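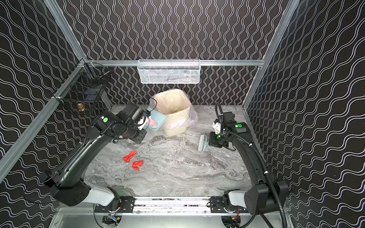
Pale blue dustpan with a crumpled piece of red paper.

Rastard Maps Support
Ticket subject: Elevation shading missing after offline region update
Product: Rastard Maps for Android, version 3
Component: Offline regions, terrain layer
Region affected: Pruvora North
Status: Resolved
Priority: Normal

Initial report

The customer updated the Pruvora North offline region over a home wireless connection. The update was reported as complete. When the map was opened without a network connection, roads, trails and place names were displayed as expected, but hill shading and contour lines were absent at all zoom levels. The terrain layer was switched on in the map settings. Restarting the application made no difference.

The customer's planned routes, which are kept in a Clillent account, opened normally. Elevation profiles for those routes were shown as a flat line at zero.

First response from Support

Thank you for contacting Rastard Maps Support. We are sorry for the inconvenience. Please provide the following:

- the storage location selected under Settings, Offline, Map folder
- the amount of free space shown for that location
- the application log, exported from Settings, Help, Export log

Please do not delete the region at this stage. The log contains entries for the individual files, and these are lost when the region is removed.

Customer reply

The map folder is on a removable memory card. Free space is shown as 50 MB. The log is attached. The customer adds that the same region was updated on a second device, a Rajput tablet using internal storage, and that shading is displayed correctly there.

Analysis

The log shows that the base map file for Pruvora North was downloaded, checked and moved to the map folder. The terrain file was downloaded to temporary storage, but the move to the memory card stopped at 70 percent with a write error. The application then removed the incomplete file and marked the region as updated.

Two separate matters were identified.

1. The free space on the card was too small to hold the new terrain file while the previous one was still present. The application keeps the old file until the new one has been checked, so both must fit for a short time.

2. The region should not have been marked as updated. The status is taken from the base map only and does not take the terrain file into account. This has been passed to the development team as a defect.

The flat elevation profiles have the same cause. Profiles for offline routes are calculated on the device from the terrain file. The route data held by Clillent is complete and was not changed.

Steps sent to the customer

1. Open Settings, Offline, Map folder and select internal storage. When asked whether existing maps should be moved, choose Leave in place.
2. Open the region list and select Pruvora North.
3. Choose Repair. Only missing files are downloaded.
4. Close the application fully and open it again.
5. Open any saved route and choose Recalculate elevation.

If internal storage is not suitable, space may be freed on the card instead. Regions that are no longer needed should be removed from within the application - deleting them with a file manager leaves entries in the region list that must be cleared by hand.

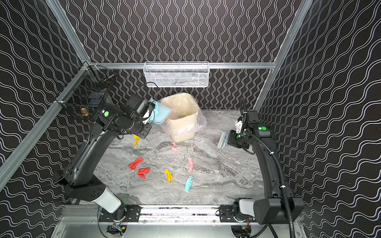
Will saved routes or waypoints be lost if a region is repaired?

Routes and waypoints are stored separately from the map files and are not affected by a repair. A backup to Clillent may be made first if preferred.

Customer reply

The steps were carried out using internal storage. Shading and contour lines are visible again. Elevation profiles are correct for all routes but one, which still shows a flat section near its northern end.

Second response from Support

The remaining route leaves the Pruvora North region and continues for a short distance into the neighboring one, which is not installed on the device. Please download the terrain file for Pruvora Coast and recalculate the route. The base map for that region is optional.

Customer reply

Confirmed. The profile is now complete.

Resolution

Terrain file restored by repair to internal storage. Neighboring terrain file added. The defect concerning region status remains open with the development team and is tracked separately. The help page on memory cards has been amended to state that both the old and the new file must fit during an update.

Ticket closed with the customer's agreement. Replies to this ticket will reopen it.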